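Westerberg Shelf Demonstration Kit

Collection hardware and software for grocery and retail picking

The Shelf Demonstration Kit is for teams that already have a robot arm and need examples to train it on. An operator guides the arm through a pick, the kit records it, and the result is saved as one episode in a format your training code can read. It ships with the recorder, two fixed camera mounts, the operator handset and a license for Gutex, our episode editor.

We built the kit for shelf work in particular. Packaged groceries are hard on a learning system: the boxes stand close together, many look alike from the front, and the gap under the next shelf leaves little room for a wrist. 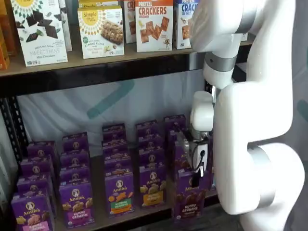 A typical session runs one product at a time. The operator picks a box from the front, sets it in the tote and resets the arm to its start pose. Gutex marks the beginning and end of each episode from the handset button, so no one has to trim video afterward. Most new operators record roughly 54 usable episodes in their first shift.

What gets recorded

Joint positions, gripper opening, handset input and all camera streams, on one clock. Failed picks are kept and tagged -- many teams want them, and they can be filtered out at export.

Placing the cameras

Mount one camera on each side of the shelving, far enough back that both shelves are in view. The arm will block part of the lower shelf from any single position. A second view usually covers what the first one misses, and the preview screen shows both side by side while you adjust.

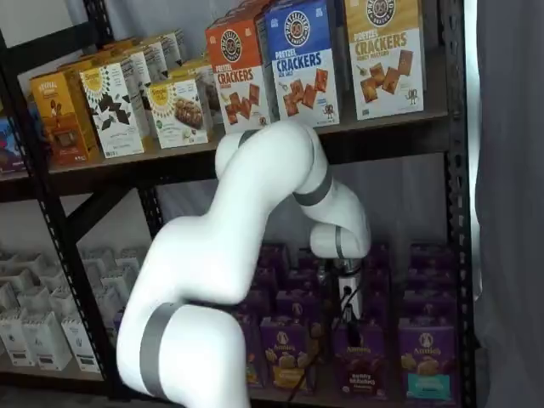 Setting up the shelf

Standard slotted steel shelving works well. Hang a plain, light backdrop behind it, and leave enough height above the lower row for the gripper to come in from above. Fill the rows front to back with real products. Change the layout between batches -- swap flavors, turn a few boxes slightly, leave a gap -- or the model will learn one shelf and little else.

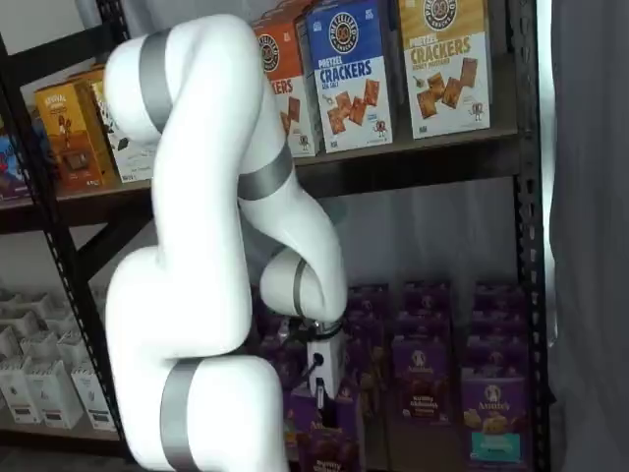

Gutex keeps a layout note with each batch, and episodes can be sorted by it later. If you split your data for testing, split by layout.

Specifications

Camera inputs: 5
Episodes per project file: 900
Recorder weight: 33 lb with case
Export: per episode or per batch

Ordering

Kits are assembled at our Brarley shop and also ship from the Tunis office. Arm, shelving and products are not included. Orders for delivery before the December shutdown should be placed early. Replacement handsets and camera mounts are sold separately.

Page updated 2018-06-05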